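Project report - testing the Tilta hand-held gripper kit

Course project, robotics elective. Final version, replaces the draft from June.

What we were trying to find out

Our group picked the Tilta kit because the lab was thinking of buying more of them and wanted a student opinion first. It is a gripper you hold in your hand and work with a trigger, with a camera on it, so you can record yourself doing a task and train an arm from it later. We only did the recording side. Training was out of scope, no time.

Questions we started with:
- can a person who has never used it get good recordings in one afternoon
- do the pads hold up
- is the software (Stiltum) usable without the paid plan

Setup

Box to first recording took us 94 minutes. Most of that was Stiltum and not the hardware. The installer wants an account, then a second account for the cloud part, which we didnt use. The manual skips the step where you pair the trigger. We found it on the Navaratnam support page after a lot of clicking around.

Hardware went together fine. Four screws per arm, pads go on last. The kit comes with smooth rubber pads and a set of fuzzy felt ones, and we went with felt after the first day - the rubber squeaked on anything glossy and dragged light things along the table when we let go.

Tasks

Kept these simple. Pick up a flat thing, put it in a tray. Pick up a cup, turn it, put it down. Fold a cloth once. All on a white tabletop so the objects would stand out for the camera. Each person did every task, then swapped. We started every recording with the fingers open and away from the object, that is what the Stiltum guide asks for, and it did make the trimming easier later on.

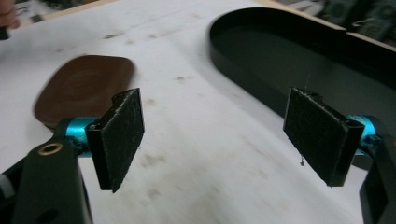 The cup task was the easiest by far. Flat things were bad. You have to come in very low and squeeze from the sides, and the fingertips are too thick for that, so we ended up sliding the object to the table edge and grabbing it there. It works but it teaches the robot a weird habit and our instructor marked us down in the draft for not saying so. So, saying so.

Results

We recorded 318 attempts in total. Stiltum accepted 174 of them. The rest were thrown out by the software, mostly for tracking loss, a few becuase someone let go of the trigger early. That is a lot of waste. Tracking loss was worst when we moved fast or got close to the table, which is exactly where you need to be for the flat objects.

By the second afternoon the accept rate was clearly better. We think thats us learning to move slower, but we also changed the lights so can't say for sure. Should have changed one thing at a time.

Pads

Felt grips well. It also picks up lint. We wiped them with tape between sessions, the manual says nothing about cleaning. Did not see any slipping from it, but did not measure slipping either. Spare pads are sold only in full sets, felt and rubber together, kind of annoying if you only use one.

Compared to the other one

The lab also has an older Wulletti gripper. Heavier, cable comes out the side and catches on your sleeve. But it lost tracking less, and the fingers are thinner. For flat objects we would pick the Wulletti. For everything else the Tilta - lighter, your wrist isn't dead after an hour.

Problems with our own work

Only 2 afternoons of recording. Small group, all right handed. We didn't test the paid plan. Cloth task was dropped from the results, too few accepted recordings to say anything.

Recommendation

Buy one more, not a full set. Ask about thinner fingertips before ordering. Free plan is enough for class use.

6 comments
11 shares

Last updated: 18 July 2021

Related reports
Line follower on a budget, part two
Sorting bottle caps by color
Wulletti gripper - notes on cable repair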